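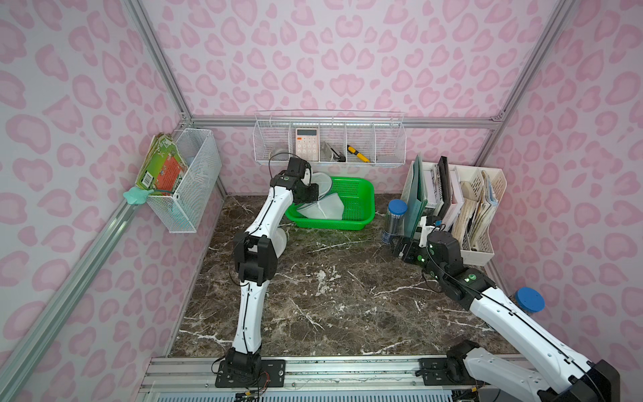

Posted by Marisa Fabbri, Workplace Systems Support, Prinville office | 08/01/2020

We use cookies to keep you signed in and to remember your ticket filters. Accept / Manage settings

Search tickets, people, sites

Ticket 236: Desk station, filing and supply handling
Status: Open, pending staff review
Reported by: Adelmo Parisi, Records
Assigned to: Bouchra Younis

Summary
Records staff report that the two-arm desk station stops when a folder is taken from the white file organizer while the other arm is working over the green basket. The station then waits for a person to clear the stop at the panel. Staff have been leaving their own desks to do this.

Log

Entry 1, B. Younis. Stop reproduced with the green folder in the front left of the organizer. The right gripper goes in low, near the bottom of the folder. The left arm was over the basket at the time. No fault is recorded on either arm when it is run alone.

Entry 2, B. Younis. Wait limit raised to 2000 milliseconds. Stops continued. Setting returned to its earlier value.

Entry 3, U. Monti. The worn magazines and papers in the right-hand compartments have curled edges. Please confirm whether these are to be handled by the station or by Records. The written procedure does not say.

Entry 4, A. Parisi. Records asks that they remain with staff. Two clerks were moved from filing to public inquiries in June on the understanding that the station would not need attending. At present one of them is called back for each stop – this was not part of the agreed duties.

Entry 5, M. Fabbri. Agreed. Loose and worn papers stay with Records until further notice. Clearing a stop is assigned to Support during office hours. The Titatcombe office has been asked for its settings.

Next action: B. Younis to test the arms in turn. A. Parisi to send the revised duty list to Support.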